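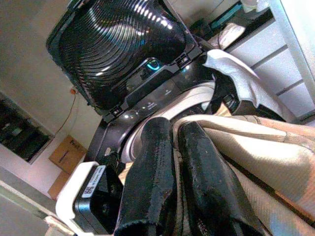 Planning is the easy part now, according to Gajewski, and most of the trouble comes in the last centimeters before the drum. For three years Gajewski has written control software at Brondik, where a small team teaches robot arms to do laundry. We spoke over a slow video connection in January, and I have shortened some of the answers.

I asked first why cloth is so difficult for a planner. "A planner wants a shape," Gajewski told me. "A cup has a shape. A towel has one shape now and a different one when you touch it. So we stopped asking the planner to know where the whole towel is. It knows where the opening is, where the door is, and where the fingers are. The rest we leave to the controller."

The software is called Horna, and it runs in two layers. The upper layer chooses a path to the machine and around the open door, and it makes a new path only when something large has changed. The lower layer works at 200 cycles per second. It reads the forces at the arm and decides how hard to push. When the fabric resists, the arm does not push more. It goes back a little, changes the angle and tries again, up to four times, and then it asks the upper layer for help.

"Before, we had one big program for everything," Gajewski said. "When the towel was stuck on the gasket, the program planned the complete motion from zero. It took 15 seconds and the new plan was almost the same as the old one. You stand there and you watch it think."

Perception was the next subject. The wrist camera is close to the work, and this is good for the edge of the drum but bad for everything behind the cloth. Glossy black plastic is a second problem, for the reflections move when the arm moves, and the depth estimate moves with them. Horna now gives each part of the depth image a confidence value, and the low values are not used for collision checks. The door comes from a stored model, which is fitted again at the beginning of each load.

I wanted to know if a learned policy could replace all of this. Gajewski was careful. "For the pushing, maybe yes. We train one now, and some days it is better than my controller. But I want the force limit to stay in code which I can read."

The tool that the team uses most is a small log viewer from Farberg – it puts the camera picture, the forces and the state of the planner on one time line. Gajewski opens it every morning before the first test. "I used to look at numbers only, and I made wrong guesses about them," I was told. "Now I go to the moment when the force goes up and I look at what the fingers were doing."

The next version of Horna will handle closing the door, with a check for fabric caught at the rim. That check is still being written.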